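Print this page E-mail this to a friend
Search this site Enter keyword Go

Who gets to teach the robot?

I've worked at Heffernan for most of my adult life, and in that time I've folded more throws and plumped more cushions than I care to think about. We get furnished lets ready for the next tenant. So when the firm announced in April that we'd be helping to teach machines to do it, I wasn't exactly throwing my hat in the air.

The idea is simple enough. You tidy a room as you normally would, only you do it with a gripper in each hand, and everything you do gets recorded. The recordings go to a company called Danavach, and one day (they say) a robot does your cushions. We were asked for 2,000 recordings before the summer, and when I last looked at the sheet by the kettle we'd done 823.

I thought I'd hate it. I don't! It's fiddly, and two fingers are a poor swap for five, but it makes you notice what you know. I never realised I had a way of picking up a cushion until I had to do it with a pair of pads on the end of a handle.

My colleague Sowmya Arumugam is far better at it than me. She's quick with a blanket and very stubborn about corners, and the younger ones now go to her with questions they used to take to the manager. I like that a lot. She's been good at this job for years and it took a machine for anybody to write it down. 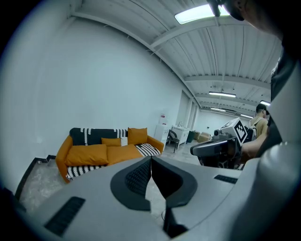

So what do we get out of it?

This is where I get grumpy. We're paid our normal hourly rate for the recording shifts – plus 12 pounds a day, which somebody upstairs calls a skills payment. Fine, I'll take it. But a day's cleaning is used up by teatime, and a day's recording can be used again and again, long after I've handed my locker key back.

Malachy Nic Aodha, our union rep, wants a share of whatever the firm earns from the recordings, and a written promise about hours. I was lukewarm at first (I'm no great one for meetings) but I've come round to him. If my way of straightening a sofa is worth buying, then I'd like to be asked about the price.

I'm not against the robots, mind. My knees would happily give up the low shelves tomorrow, and my back can have a say as well. What bothers me is hearing the work called simple by people who then need hundreds and hundreds of goes at it from us before a machine can manage.

Malachy's letter went in last month and we're still waiting for an answer. I've signed it, Sowmya's signed it, and there's a copy in the staff room if you work with us and haven't got to it yet.

Print this page E-mail this to a friend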